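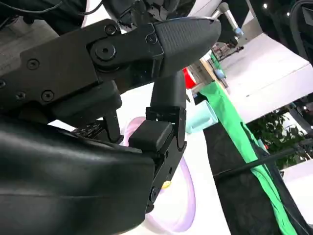 How do I stop sharing my location with an old family group?

Asked 2023-05-27 in Phones and Privacy

Hello everyone, I hope this is the right corner of the site. Back in January my sister set us all up on Trurkis so we could see each other on the map while Mum was in hospital. It was a godsend at the time (I live 40 miles away and was forever on the road), but Mum is home and well now and I'd quite like to go back to being a dot on nobody's map! I deleted the app from my phone, yet my sister says I'm still showing, parked outside the library in Ullenmont. I don't want to upset anyone by making a fuss. Is there a quiet way to leave?

3 answers

Answer 1 (accepted)

So glad to hear your mum is better. Deleting the app only takes it off the phone. Your account carries on and keeps the last place it had for you, and I expect that's your library.

Put the app back on and sign in with the same email. Open the menu, go to Circles, tap the name of your family group and scroll right down to Leave circle. It asks twice. After that go into Account and choose Clear place history, otherwise the old trips stay put even though your family can't see them. Mine had 430 saved places in it, mostly the same supermarket.

As for quiet, I'm afraid the others do get a short message saying you've left. I rang my lot first and told them, and they were perfectly nice about it. Two of them left the same evening.

Once you're out, look in your phone's own settings under Location and check which apps are set to Always. I found an old weather app in there that I hadn't opened for years.

Answer 2

Just turn location off in settings, job done. Worked for me.

Answer 3

I'd be a bit careful with the answer above mine, as your maps won't work either and you'll still be in the group. Also, if your sister paid for the family plan through Lustine, she may be the only one who can remove you. My Leave button was greyed out and it took my brother 20 seconds to do it from his end. Worth a friendly word with her, and do give your mum our best x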